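How to follow a security alert without spreading rumors
By Kenza Younis, 29/06/2024

When an attack or arrest is reported near a checkpoint, the first hour is mostly guesswork. These steps are the ones we use on the Irnum news desk.

1. Write down the time and the source of the first report.

2. Wait 15 minutes before sharing anything.

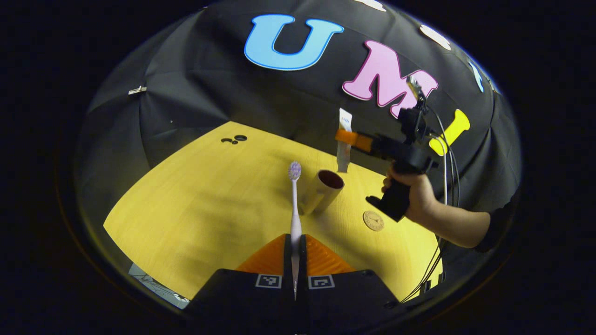
3. Look for two sources that don't quote each other. Ten posts copying one channel count as one source.

4. Check who is speaking. "Officials said" is weak. A named police spokesperson is better.

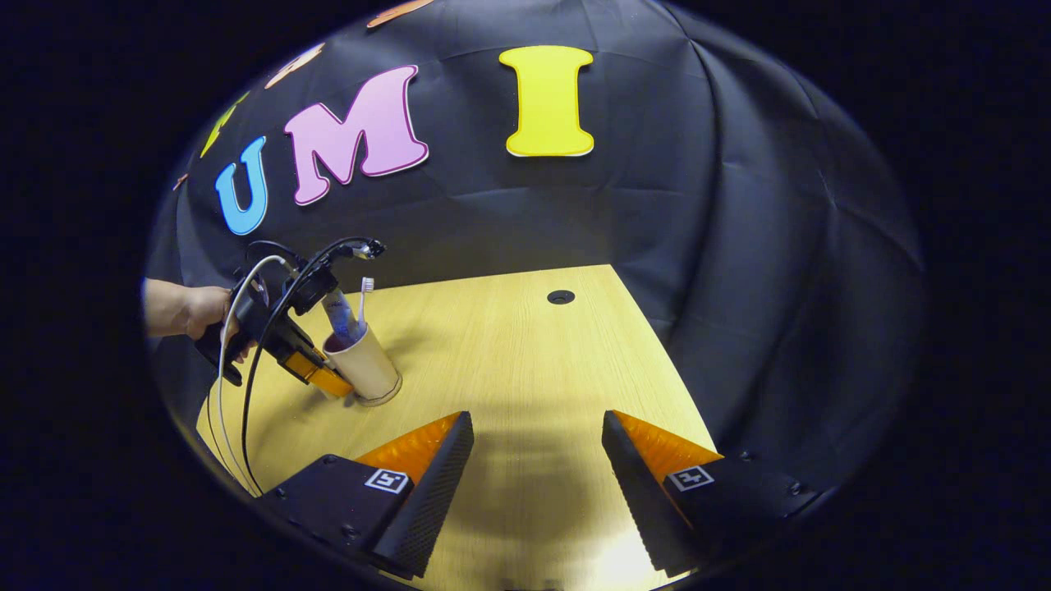
Tabletop with a paper cup and the letters UMI.

5. Treat casualty numbers as early counts. Write "at least 11" only if the source does.

6. Don't post where troops or police are standing. 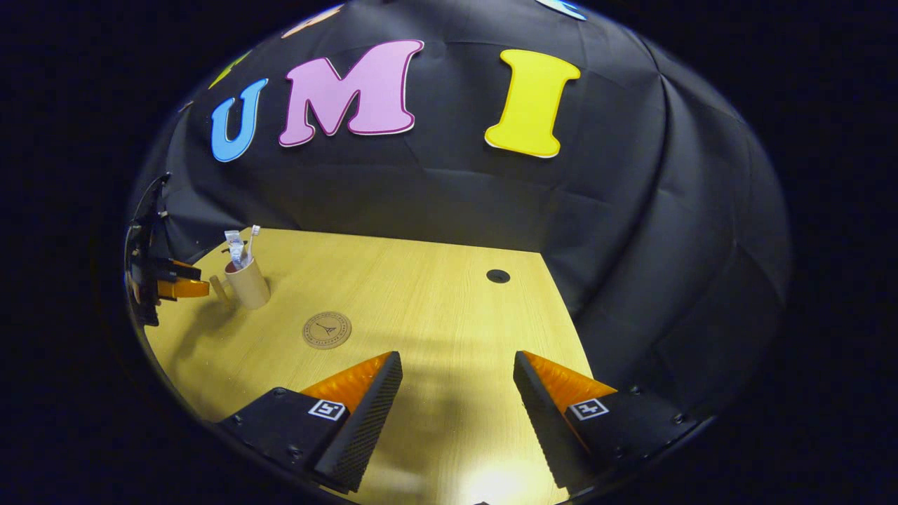 7. Go back after about two hours and correct what changed. Leave the old wording visible with a note.

Questions about step 4 go to Anas Kanaan at the desk.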